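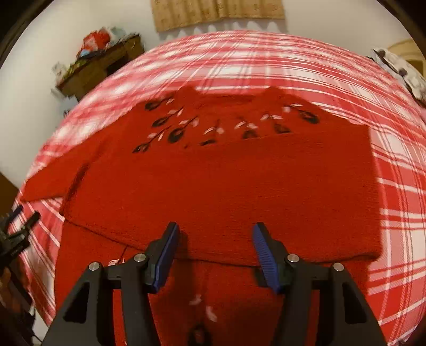
4. Running the Garment Demonstration

Use this section when visitors come to see hand-held gripper work, such as an open day or a school visit. Complete Section 3 (Pad Check) first.

4.1 Cover the bed with its sheet and pull the corners tight. A patterned sheet may stay on if the garment still stands out from it.

4.2 Lay out one knitted garment. The Drenska grippers hold knit well. Do not use anything with loose beads or pins.

4.3 Fold the body of the garment over on itself. The operators start from the folded state and work toward a flat one.

4.4 Place one operator at each side of the bed, with one gripper in each hand. Visitors stand behind the floor line.

CAUTION: Keep fingers clear of the linkage arms when the jaws close. Visitors may hold a gripper only with the lock on.

4.5 On the start signal, pinch a single layer near the hem and lift slowly. If two layers come up, open the jaws and try again – do not shake the garment.

4.6 Draw the sleeves out to the sides and smooth the body toward the foot of the bed. The run ends when the garment lies flat, sleeves out and neckline open, as shown.

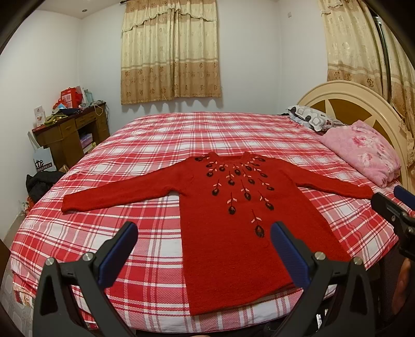 Sostcombe Open Day Guide – Page 13

4.7 Open both jaws fully and hold them still over the bed until the recording light goes off.

NOTE: Each recording is limited to 500 seconds. A longer run is saved as two files.

4.8 Write the run number on the Bredham sheet. If a visitor did the run, mark the box for guest operator.

4.9 Wipe the blue pads with a dry cloth before the next group comes in.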